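Kendgate perception software, August progress report
Prepared for Rozália Vaněk by Eliseo Ventura
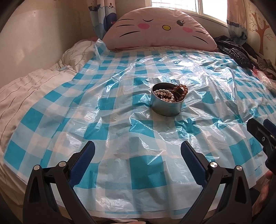 Beaded jewelry in an open metal tin, on a creased plastic cloth.

The segmentation update went in on schedule. I would not call it a gain yet. Of 2569 frames in the test set, 596 still get a wrong mask, mostly where glare on shiny plastic is read as an object edge. Tangled beads come out as one blob.

Sugeng Raju's new grasp planner beats the old one in replay, but replay uses our own labels, so I give that little weight. The 272 clips Rizal relabeled should be a fairer test.

We ask to hold the Nemley release for 6 weeks. Spending is on plan. The depth filter is still unreviewed.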